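Last updated: July 12, 2022

The wording of a death notice

A death notice is a short document with a fixed order of parts, and most of the errors in it come from the order being disturbed. The name goes first, in full, with any former surname in brackets. Date and place of death follow, then age, then survivors, then those who died earlier, then service details. Papers in the Gredley district have kept to that sequence with little change, and readers scan for it.

Jundico, which sets notices for several regional titles, charges by the line. Its base rate covers 17 lines at 30 characters. A notice that lists grandchildren by name will normally exceed this; one that gives only their number will not. Families are asked to decide before the proof is drawn up, as a change after that point is billed as a new setting.

Survivors are listed by closeness of relation and, within each group, by age. Spouses of children appear in brackets after the child's name. Step-relations are placed in the same group unless the family directs otherwise. The term "predeceased by" remains standard in Canadian notices, although "reunited with" has gained ground since the Malik chapel began offering it on its intake form in March.

Place names cause more corrections than personal names. Rirnitz, where many of the older families were born, has been spelled at least 2 ways in parish registers, and the printed notice should follow the birth certificate. Where no certificate is held, the spelling on the marriage record is used.

Service details close the notice. Day, hour, chapel and street address are given in that order. Donations in lieu of flowers take a single sentence, with the charity's registered name.
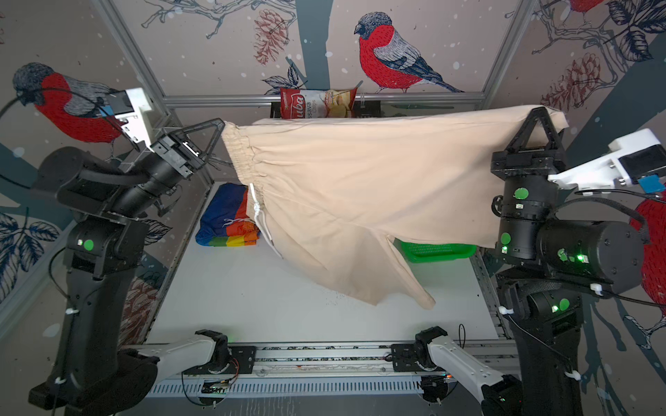
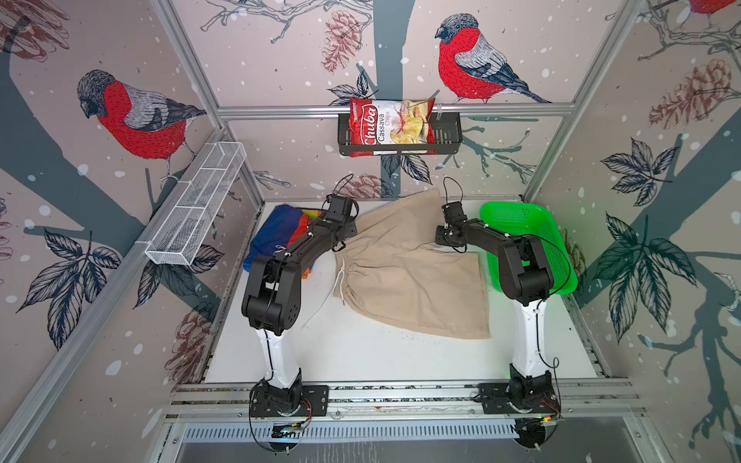

Mohcine Metwally objects to the practice of billing by the line, arguing that it favours small families and that a flat fee up to 100 words would put an end to notices in which a sister of the deceased is reduced to "and others." He would also move the service details to the top, where a reader with a bus to catch can find them.

Contact the notices desk | Copyright Jundico 2022 | Back to top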